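Ticket 796: Head camera docks on wrong target between shelf units
Project: Prallon shelf tender
Location: Robles workshop, back bay
Status: Open, workaround in place
Opened: January 22, 2024

Symptom
During the approach to the shelf units the tender stops short, turns its head a few degrees and reports DOCK_ACQUIRED with no dock marker in view. It then waits until the 60 second timeout and drops to idle. Base odometry is fine. The arm stays parked for the whole sequence and has no part in this.

Setup
Plasov tracker, stock config except for the blob threshold, which was raised to 221 in December to cope with the new ceiling lights. Exposure on auto. Head tilt fixed. The dock marker is a white reflective strip mounted vertically, longer than it is wide. The tracker looks for a bright upright blob on a darker field and does not check its outline.

Tried so far
1. Restarted the tracker node. No change.
2. Swapped the head camera cable for the spare. No change.
3. Reflashed the pan controller with the Ivonmont build. Head motion is smoother, same false lock.
4. Ran the approach after dark with the ceiling lights on. No false lock in any run.
5. Ran it again in daylight with the marker physically removed. False lock came back on the first run.
6. Logged the blob position in daylight. It falls in the gap between the two shelf units every time, at the height where light lands inside the shadow.

Steps 4 and 5 rule out the marker, the cable and the lamps. What remains is daylight reaching the back bay. The light spot in the gap is taller than it is wide, sits on a shaded surface and comes to a point at the bottom. A shape check would throw it out at once.

Gap between the units, head view: 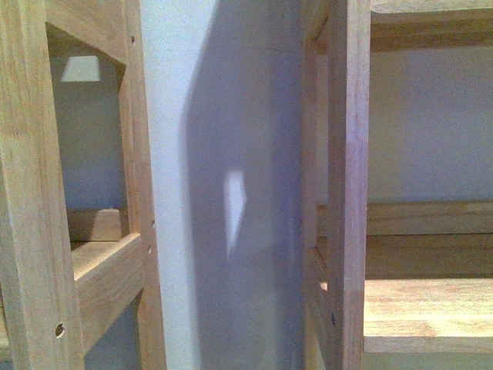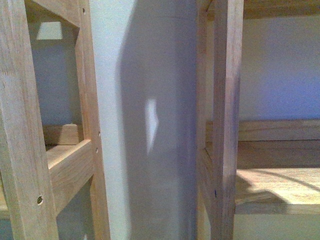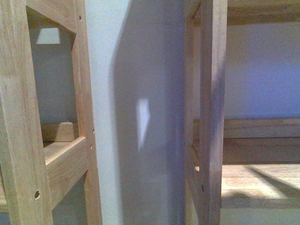
Workaround: auto exposure off, fixed at setting 745, and a mask over the gap region while the base is in the back bay. False locks stopped, but the mask is tied to one approach path and will be wrong as soon as either shelf unit is moved.

Proposed fix
Add an outline test to the blob stage. The marker has two square ends, so reject anything that tapers. If that costs too much frame rate on the small board, change the marker to a two-strip pattern and require both strips before DOCK_ACQUIRED is raised.

Also needed: DOCK_ACQUIRED should not latch. Clear it if the range reading does not drop once the base starts its final move.

Next action: write the outline test against the logged daylight runs, then repeat step 5 with the mask removed. Leave the Ivonmont build on the pan controller.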